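Filed under: Opinion / Weights and Measures

The case for putting the unit price first

The shelf label in a British supermarket carries two numbers. The large one is the price of the pack. The small one, usually in grey and often near the bottom corner, is the price per kilogram, per litre or per hundred grams. The second number is the only one that allows two packs to be compared, and it is printed at a size that many shoppers over a certain age cannot read without bending down.

I think the sizes should be swapped. The pack price matters at the till, and it can stay on the label. The choice between one packet and the next is made at the shelf, and the label should serve that choice.

Take rice. On a single bay in the Arncombe branch of a chain I will leave unnamed, I found one brand priced per kilogram, the next per 100 g and a third, on promotion, with no unit price at all. The 500 g bag was dearer by weight than the bag beside it, as one would expect. The largest bag was dearer still, as one would not.

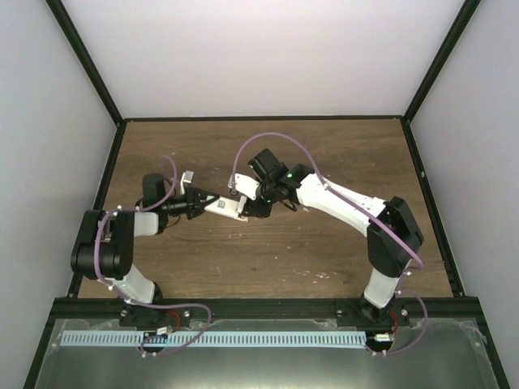 Mixed units are the worst of it. Converting from 100 g to a kilogram is a matter of moving a decimal point, and most people can do it. Few will do it 18 times in one shop, with a trolley in the way. Goods sold by count are harder again. Dishwasher tablets are priced each, although the tablets differ in weight, and toilet rolls are priced per roll or per sheet depending on which shop has printed the label.

The usual objection is cost. Labels have to be redesigned and the software behind them altered. This was a fair point when labels were printed once and left for a season. Where shops have moved to electronic labels, the layout is a template, and changing a template is an afternoon's work followed by some testing. Paper labels are replaced whenever a price moves, so the new layout could come in with them over, say, 15 weeks.

A second objection is that shoppers would be confused. Flillton, where the covered market put weight prices first last July, offers a small piece of evidence. Stallholders there had a few complaints in the opening fortnight and then none that I could find.

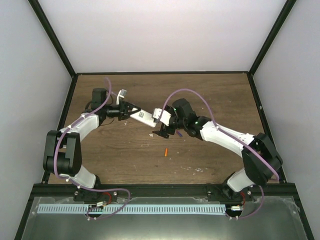 Jae-hoon Gil wrote to me after an earlier version of this piece to say that the unit price is itself a poor guide, as it ignores quality, waste and whether the household will finish the bag before it goes off. A cheap kilogram of spinach, he pointed out, is dear if half of it ends up in the bin.

I accept that. The unit price measures one thing, and a shopper has several to weigh up. The pack price has the same fault, however, and tells us less. I would also keep drained weight for tinned goods, which Gil did not mention and which alters the ranking of chickpeas considerably.

The rule I would write has 3 parts. One unit per category, fixed nationally. The unit price in figures at least as tall as the pack price. No exemption for promotions, multibuys or loyalty prices, where the sums are most awkward and the label is most often silent.

Olga Cabral | February 13, 2026

Contact the editor | © Arncombe Review | Back to top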